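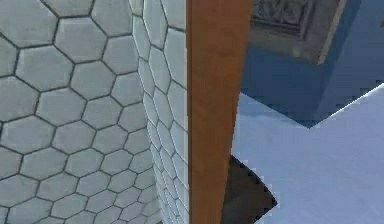
Hanna Yatsenko told us at the first check-in that we would never get forty people to talk about tiles, and that we should pick two streets and stick to them. She was right about the streets and wrong about the people! Once you ask someone in Pekstead about the floor in their front hall, you are going to be there for a while.

Our project looked at patterned tiling in ordinary houses in Pekstead, and what it can tell you about when a house was built and who has lived in it since. We chose Nellach Road and the lane behind it. Most of the houses there went up in the same building boom, and a lot of them still have the old hall floor under a rug or a layer of carpet.

How we did it

We put a short letter through each door in April and asked three things: what tile is in the house, do you know how old it is, and would you let us come in and draw it. We got 40 replies, which was far more than we had planned for, and visited as many as we could after school. One of us talked while the other traced the pattern onto layout paper. Tracing turned out to be the best decision we made. When you trace a floor you notice the tile that was put in the wrong way round, or the row that had to be cut down because the wall isn't straight.

What we found

Squares and octagons with small squares between them were the most common in the halls. Hexagons came second, and they showed up in kitchens and bathrooms much more than at the front of the house. We had guessed the hexagons would all be new. Some were, but others had been there longer than anyone on the street could remember, and the owners had simply matched them when they redid the rest of the room.

The math part was a lot of fun. Only three regular shapes will cover a flat floor by themselves with no gaps - triangles, squares and hexagons - and you can prove it with nothing but the angles at a corner. Three hexagons meet at a point, 120 degrees each, and that makes a full turn. Pentagons leave a gap. We cut some out of cardboard to check and it is very satisfying to watch them fail.

The other thing we loved was the Merko stamp. Merko was the local tile works, closed for nearly 55 years now, and it pressed its name into the back of every tile. You only see it when one comes loose. A man on the lane keeps a broken one on his windowsill and let us take a rubbing, which is in the appendix along with the tracings.

Problems

We lost a week because our first tracings were on paper that smudged. We also forgot to write the house number on several sheets and had to work out which was which from the doorways. Our dating is loose, too. Unless a family had a receipt or a letter, we were going on memory, and two neighbors with the same floor gave us answers a generation apart.

What we would do next

Liam Nic Giolla wants to go back and do the porches, which we skipped completely. We would also like to look through the Lam collection at the library, where there are supposed to be Merko order books. If those list addresses, we could check our guesses house by house.

Thank you to everyone on Nellach Road who moved a rug for us.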